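Every few months another plotting library announces "pluggable backends," and every few months I try one and end up writing for the default. Skander is the latest. Its docs promise that you write your chart once and render it through Tazi, through Dodura, or through whatever comes next. I moved our reporting scripts to it this spring and I'm not convinced.

My complaint starts with what a common interface has to leave out. Tazi can rotate axis labels and Dodura can't, so Skander has no call for rotating axis labels. It has a "backend options" hash where you pass the real setting through untouched. Our scripts had 742 lines of chart code after the port, and the parts that mattered were nearly all in that hash. Change the backend and those lines get ignored without a warning.
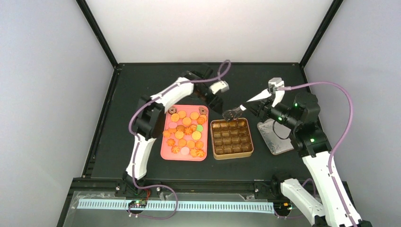

Does anyone switch backends often enough to need this?

I have switched once, on a server where Tazi wouldn't install, and I spent the afternoon redoing legends by hand.

Then there's the dependency bill. A fresh install of Skander pulls in both backends, plus a headless renderer if you want a PNG. The test suite runs 3106 checks, and on my machine 1102 of them were skipped because they need fonts I don't have. The summary still prints a cheerful green "ok." I would like a test runner to be a little more embarrassed than that.

People who like this design say the abstraction protects you when a backend dies. Maybe. Plurnley was supposed to protect us the same way, and what died was Plurnley. The drawing library under it is still getting releases. The thin layer on top is usually the part with the fewest maintainers, and I don't see why we keep treating it as the safe piece to build on.

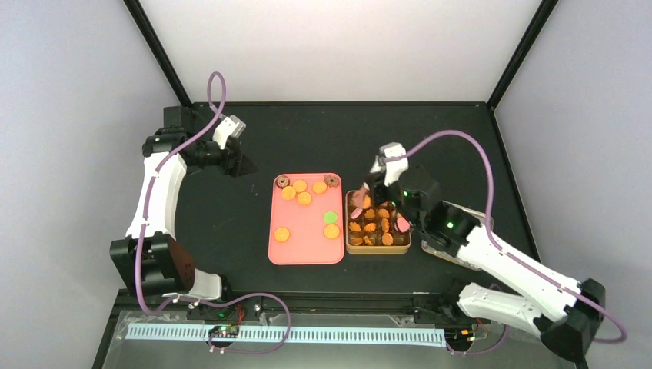

*Two arms over the black work surface.*

I'd be happier with 2 small modules that each wrap one backend well and admit it in the name. Share the color scales and the date formatting, since those really are the same everywhere - and leave the rest alone. A third backend is planned for July. I'll read the changelog, but our scripts are going back to calling Tazi directly.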